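About us

Trostbridge. Small outfit, brick walls, too many cables. We gather examples for machines that learn by being shown.

What that means day to day: people pick up a hand-held gripper and do ordinary jobs with it. Fold the towel. Put the cup back. Open the cupboard, shut it again. The gripper records what it sees and how it moved, and our customers train their robots on the result. No programming each movement by hand. Just lots and lots of good goes at the same thing.

How we started

Four of us, January, one rented room and a first order for 200 recordings of someone clearing a table. We sent 206. Kept the spare ones in because they were decent. Still do it that way.

What we do now

Kitchen jobs, tidying, shelves, laundry, packing. Two-handed work as well, one gripper in each hand, which is harder than it sounds and takes a new starter a while to get comfy with. Clotine is our own checking tool. It flags lost tracking, shaky starts, a thumb over the lens. Then a person looks anyway. Bad takes go in the bin, and we tell you how many.

We can work at our place or yours. Yours is often better, real rooms have odd corners and awkward light and the robots need to see that to.
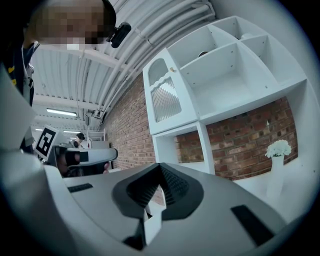 Faces are blurred before anything leaves the building. Everyone who records for us is paid by the hour, never by the take, so there's no reason to rush a bad one through.

Who we work with

Basodo for the longer household sets, Tomaszewski for warehouse picking. Smaller jobs welcome, some 4 hours of recording is enough for a first try and we'll give you a straight anwer on whether more would help.

Want to talk? Use the contact form. Tell us the task, the room, the gripper if you have one in mind. We reply quick.

Page last updated 9 October 2026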